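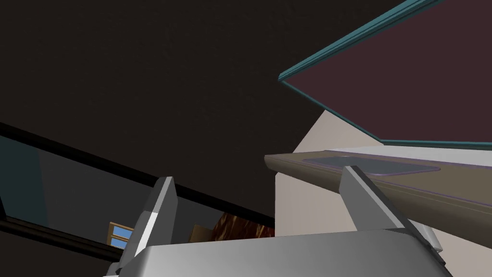

One student told us in the interview at the end of the module that the first three sessions had felt like learning to drive from the boot of the car. The arm obeyed, she said, and the base also obeyed, but she could never say where the body of the robot was in relation to the furniture, and so she was moving it by small steps and waiting each time for a collision message. We take this remark as the start of the section, as many others made it in weaker form, and it led us to change the order of the exercises.

4.2 Exercises in the simulated flat

The module was given to 39 students of the second year at Betancur College, all of them without earlier practice in robotics but with one term of programming. It ran for 14 weeks. All the work was done in Sullum, the simulator which our group maintains together with the teaching laboratory at Grambridge. We had no money for real arms in this number, and we also wished that each pair could make mistakes at home in the evening without asking for a key.

The flat in which the exercises take place is called Flikberg. It was built for an earlier student competition and has simple shapes and plain colours, so that it can run on the older machines in the computer room. There is a kitchen side with a worktop and a sink, and a living side with a table, a lamp and some smaller things. The robot has two arms with a gripper on each. A pair of students controls it in turns: one student drives, the other one reads the task sheet aloud and writes the logbook. After every attempt they change places. We had tried before to let them choose the roles themselves, and the stronger student kept the controls for the whole session.

Two kinds of view are offered. The gripper view looks out past the two fingers (Figure 1), and the body view looks forward over the robot itself, with both arms in sight (Figure 2). The students may switch at any moment, but not keep both open, which was a decision of ours and not a limit of the program. We wanted to see when they felt the need to switch. In the gripper view the room can turn very strongly when the wrist is turned. In Figure 1 the ceiling takes much of the picture and the worktop is seen from below, with the fingers open and empty. A beginner who meets such a view for the first time usually stops and returns the arm to its start position. A student with some weeks of practice looks for one known thing, most often the sink or a window, and works out the rest from it.

The body view was expected to be the easy one. This was only partly true. The body is also able to lean, and then the table runs across the picture as a slope. In Figure 2 one gripper is over the near end of the table and the other is raised in the direction of the lamp. The students had to decide for each arm separately whether it was in a good place, and several pairs reported that they forgot the second arm completely while they were busy with the first. The logbooks contain the word "forgot" so often that we made it a category in the coding.

The exercises were given in three blocks. In the first block the students only moved, without touching any object. In the second block they had to bring one gripper to a named object and stop above it. In the third block they grasped the object and placed it in another room position written on the sheet. The tasks of the third block were given with everyday words, such as "put the small dish nearer to the middle of the table", since we found that exact positions made the pairs look at the number display and no longer at the room. 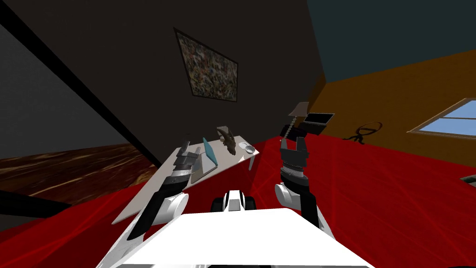

The wording of the tasks caused more discussion than we had planned for. What is the middle of a table, when the table has other things standing on it? Some pairs took the geometric middle, some took the largest free area, and one pair moved an object which was not named on the sheet in order to make space. We accepted all of these if the logbook gave a reason. The marking was for this reason slower, and the teaching assistants asked us more than once for a stricter rule. We kept the open rule until the end of the module, but for the next August course we intend to give a short list of accepted readings to the assistants, and not to the students.

In the third block we recorded 109 attempts. An attempt was counted from the first movement of the base or an arm until the pair pressed the stop key. Attempts that were ended by a program fault were removed before this count. For each attempt we kept the commands, the switches between views and the text of the logbook. We did not keep sound, although the talk between driver and reader would have been valuable, and this must be named as a weakness of the study.

Three observations can be made from this material. The pairs that switched views shortly before lowering a gripper wrote fewer complaints about hidden objects than the pairs that stayed in one view. Secondly, the reader was often the person who noticed that the idle arm was near to a piece of furniture, and pairs in which the reader had become silent lost more time in returning the arm. The last observation concerns the leaning of the body. We had set no limit for it. Many students used it to see further over the table and afterwards did not set it back, so that all later movements were made in a tilted room. When we asked about this, they answered that they had become used to the slope and no longer saw it.

A small level indicator was added to the display after the second block, following a request from the students. It shows the lean of the body as a short line that turns. Some pairs used it constantly and others covered it with the task window. We can't separate its effect from ordinary practice, as it was given to everybody in the same week, and we report it here only so that other teachers who use Sullum know which display our students had in front of them during the third block. The task sheets for all three blocks, with the wording as it was handed out, are given in Appendix B.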